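been reading up on the old county jail at Collcombe all week and I have to tell someone, so you get a thread

I picked up a local history booklet by someone called Younis (secondhand, cover half gone) and the chapter on punishments is the best part. Grim, but the best part

the jail had a treadwheel. Men climbed it in silence for hours, and the rule book set 14 minutes on and then 2 off, all morning. It didn't even grind corn for the first nine years - it just turned

the governor kept a punishment book too. 959 entries! And so many of them are for talking. Talking in chapel, talking on the wheel, one poor guy for "whistling toward the women's yard"

most common penalty was bread and water in the dark cell. I'd assumed it would be the whip, but that needed a magistrate to sign off, so the governor mostly stuck with what he could order himself
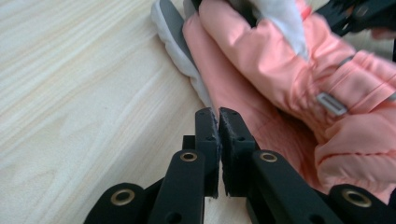
how long could they keep a person in the dark cell?

Three days on the governor's say-so. Anything longer had to go to the visiting magistrates, and Younis found a few cases where they said no and let the prisoner out early

the jail at Trenum, one county over, went a different way and used the crank. You turned a handle against a box of sand, alone in your cell, and a dial counted the turns. Miss your number and you missed your supper

the warder could tighten the screw to make it harder, which I'd always heard is where "screw" for a guard comes from. Younis isn't convinced and spends more than two pages being grumpy about it

anyway the Collcombe wheel was taken out one April and sold for scrap. The Trenum cranks went to Trurkent and I can't find what happened to them after that

if anyone's seen one in a museum up that way please tell me, I will drive there

next up is the chapter on prison food - lots of gruel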